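A gaveta dos cabos e outras heranças

Há em todas as casas uma gaveta que não fecha. Na minha fica na cozinha, por baixo da dos talheres, e guarda carregadores de telemóveis que já morreram, a garantia de uma torradeira Bratomach e 3 chaves que não abrem porta nenhuma. Mudei de casa duas vezes e a gaveta veio sempre comigo, intacta, como uma avó.

A indústria da arrumação promete tratar do assunto. Comprei em agosto um manual de 500 páginas, que ocupa na estante o lugar de dois livros que eu tencionava ler. Recomenda esvaziar tudo para cima de uma mesa e decidir depressa. Decidi depressa: voltou tudo para dentro.
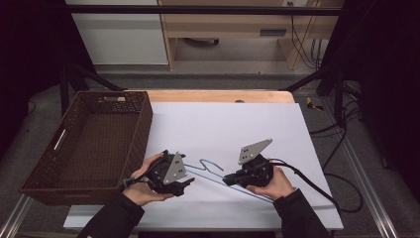
O passo seguinte costuma ser comprar caixas. Quem tem tralha a mais sai de casa ao sábado de manhã e regressa com recipientes, que são tralha com tampa. A loja Girnthorpe do meu bairro vende um conjunto de divisórias por 82 euros, preço a que ficava mais barato mandar emoldurar os cabos.

Uma vizinha minha resolveu a questão com um método mais antigo – ofereceu a cómoda ao filho, com as gavetas cheias. Ele agradeceu muito. Ainda não conseguiu abrir a de baixo, e desconfio que a mãe perdeu a chave de propósito. Posso sempre emprestar-lhe uma das minhas.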